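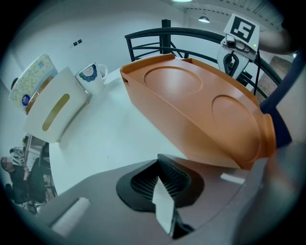 2 min read

Lotte Hermans has read more municipal budgets than she can remember. She started as a clerk in the finance office of Sidthorpe, moved to the audit side, and since last April she leads the small budget unit at the Esquivel Center, where she writes on how towns pay for repairs to roads, pipes and school roofs.

Her newest paper argues that towns should publish a repair account next to the yearly budget. I asked her why the normal budget is not enough.

"The budget shows what you spend," she said. "It does not show what you have postponed. If a town skips the roof of a school for four years, the books look healthy in each of these years. Then comes the fifth, and everybody is surprised."

In Sidthorpe she saw this from close by. The town had moved its bridge repairs to the following year three times in a row, each time with a good reason. When the work was finally put out to bid, the price had grown, and the council had to borrow for it. Hermans does not blame the council members. "They had a page in front of them with income and spending. On this page, waiting was always the cheapest option."

Her proposal is modest. Each town would list its nine largest public assets, with their condition and the cost of bringing them to an agreed standard. The list would be updated every two years. She does not want a new law for it, at least for the moment, and she is careful when I ask about penalties.

"I worry about penalties," she said. "If you punish a town for a bad number, you will soon get nice numbers."

Not all her colleagues agree. The economist Manetti, who commented on a draft, finds that a voluntary list will be kept only by the towns that are already in order. Hermans admits that this is the strongest objection – she gives it a full section in the paper – but she thinks neighboring towns do compare themselves, and that local newspapers would help.

We talked also about taxes. Would a repair account lead to higher ones? She took some time before she answered.

"In some places, yes. In other places it could mean that a new sports hall is not built. I have a preference, but this choice belongs to the voters, and today they make it without the information."

She is now preparing a second paper, on the small water districts, whose accounts she describes as "very short and very difficult to read." It should be ready before the next budget round.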